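Tue 25 July
Bench 3, panel rework, Skurkon side covers

Carried on with the galvanized side covers. Hélder Moreira had left the Cisthorpe drawing on the bench with two dimensions circled in red: flange height, and position of the upper slot relative to the tab hole. Both are inside tolerance on the first part measured. The second part is at the limit on flange height. Not rejected yet.

Before measuring:
Deburred the long edges with the flat file, fine cut. Wiped down with a dry rag. No solvent on the zinc until Quintela answers about the coating, which they were asked in January and again last week. Gloves on for all handling, the notches in the flange are sharp as delivered and will open a fingertip.

Flatness. Laid the cover on the surface plate with the raised side up. It rocks on one diagonal. Feeler gauge goes in at one corner and not at the other three. Pressing by hand on the raised rectangle takes the rock out, and it comes back when released, so the twist is in the sheet and the embossing is holding it there. Same thing we saw on the January lot. Hélder thinks the press blank holder is set uneven at Quintela. I think it is coil set and that they are skipping the leveler. Either would give this. Asked for the leveler settings again.

Flange angle. Checked with the small square at three places along the bend. Square at the top, slightly open at the middle, square at the bottom. The open part lines up with the lower slot, where there is less material to hold the bend. Would expect that from the way the slot is punched before folding. Moving the slot away from the bend line would fix it, but the slot position is set by the Uvau bracket and Uvau will not change the bracket. Leave it. Closing the flange by hand in the vise with soft jaws gets it back, though it marks the zinc if the jaws are dirty. Clean the jaws first.

Standoff. Pull test on one scrap cover: 900 N held, no movement at the shoulder. Did not take it to failure, the fixture was starting to lift off the table and I want the bigger clamps before going further. The drawing only asks for a push-in check, so this is for our own information. Torque-out not done.

Surface. Fine scratches and swirl marks in the zinc. These are cosmetic and the cover gets no paint. The Cisthorpe spec says "free of damage exposing base metal," and I do not read scratches in the zinc as that. Written to them to confirm. If they want a cleaner face, the parts need interleaving paper in the crate and somebody has to pay for the paper.

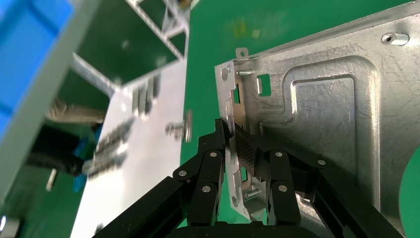

Holding the part by the flange is fine for short moves. The folded edge is the stiffest line on the cover apart from the embossing ridge, and the sheet does not flap much when carried from there. Keep clear of the notches. Do not lift by the tab with the hole in it. The tab is a locating feature, it bends easily, and once it has been bent and straightened the hole no longer lines up with the pin on the frame. Two of the January parts were lost that way.

Order quantity, for reference: 3000 covers on the full order, 2000 in the first call-off. At that volume the hand correction in the vise is not realistic. Either the angle is accepted as it comes or the tool gets a correction at the bend. Hélder to raise it on the next call with Quintela.

Trial fit on the Skurkon frame, one cover: tab pin enters without force. Upper slot takes the screw with clearance on both sides. Lower slot is tight on one side, screw goes in but rubs. Backing off the upper screw half a turn, seating the lower one first and then tightening the upper gives a better result. Put that order into the assembly sheet, step 4, and delete the old note about opening the slot with a round file. That note was for the previous revision, and filing exposes bare steel.

Open points:
Coating answer from Quintela.
Scratches, yes or no from Cisthorpe.
Larger clamps for the pull fixture.
Second cover: remeasure flange height with the height gauge, the caliper reading was taken over a burr and I do not trust it.
Replace the rag bin, full again.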